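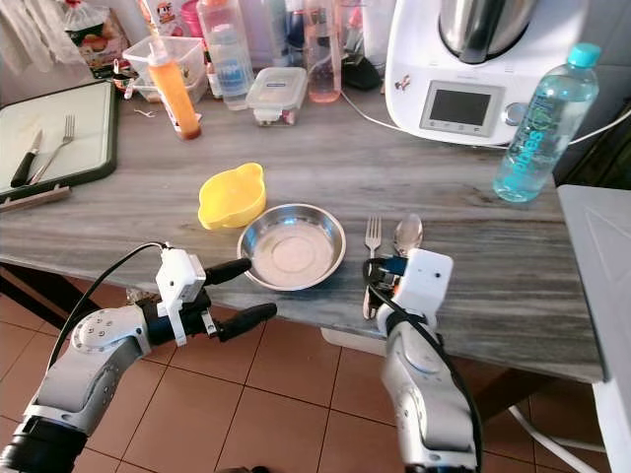
Lodenero Small Saucepan, Stainless Steel

Price: $11 each, or $12 with the matching fork and spoon
Item number: 566
Sold by: Veroter Kitchen Supply

The Lodenero is a small, shallow saucepan with one black handle. It is made for little jobs: melting butter, warming milk for one cup, boiling an egg, heating the rest of yesterday's soup. Many of our customers have a big pot already and are missing the small one.

The body is stainless steel with a shiny rim. The bottom inside is a more dull finish, so small scratches from a fork or spoon are not so easy to notice. We still recommend a wooden or silicone spoon for stirring.

What is included

One saucepan. If you choose the set, you receive also one fork and one spoon, both stainless steel. The knife, the cutting board with green rim, the yellow measuring bowl and the food containers are not part of this offer.

Before first use

Wash the pan by hand in warm water with a little dish soap and dry it with a soft cloth. Remove the sticker from the outside. If some glue stays behind, rub it with a few drops of cooking oil, then wash again.

Cooking

Use low or medium heat. The pan is small and heats up fast. Choose a burner that is not wider than the bottom, and turn the handle to the side so that you don't catch it with your sleeve. Please do not put this pan in the oven.

Cleaning

For burnt milk, cover the bottom with water, add a spoon of baking soda and let it simmer for a few minutes. White spots come from hard water and go away with vinegar. The fork and spoon can go in the dishwasher. The pan we prefer to wash by hand, to keep the colour of the handle.

Delivery and returns

We ship from our Dehghan warehouse on working days. An unused pan can be returned in its box, with the receipt. For cafés and schools which need a larger quantity, please write to us first and we will check the stock.

Goes well with: Drernon glass lid, small size (sold separately)

Page updated March 4, 2020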